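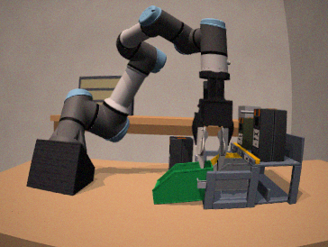 Fig. 4. The Tatov cell in the simulator, gripper over the green bin and the rack.

4. Trying out the two-finger gripper before you commit

I do all my gripper comparisons in the simulator first, and I'd love for you to do the same. Fingers are cheap to bend on a screen and not so cheap on the bench (ask Ostap Semeniuk, who has a drawer full of them!).

1. Load the Tatov cell and let the arm settle in its start pose.

2. Open the tool menu and choose Mabaso 70. The other choice is Zistidska, and we'll get to that one in section 5.

3. Type 154 in the approach height box. It's in millimeters, so please don't go looking for the inch setting like I did.

4. Jog the wrist until the gripper hangs straight down near the bin. Watch the rack on the way over. I like to go slow here and swing around to a side view every so often.

Caution: The collision warning only covers the arm links. It does not cover the fingers, so a fingertip can pass right into the rack posts without a peep from the software.

5. Switch to the wrist view.
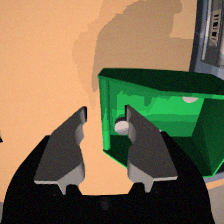 Fig. 5. Wrist view with the fingers open, green bin to the right.

6. Check that you can see both fingertips with their narrow black pads, and at least part of the bin. In my view the right finger covers some of the bin and one side of a whitish part, so I nudge the wrist over before I pick a target. Small nudges, 2 mm at a time!

7. Click the part you want, then press Close Slowly. If the fingers stop early, open them again and go back to step 6.

8. Save the run. Mine go in as tool name plus run number (Mabaso70-849, for instance), which makes it a lot easier to line them up against the other gripper later.

Note: Shadows in the bin can throw off the part finder. Palesa Rampersad at Zodurance suggested turning the shadow setting to Soft, and I've left mine there ever since. If you change it, change it for both grippers or the comparison won't be fair.

Leave the cell open when you're done. Section 5 starts from the same pose.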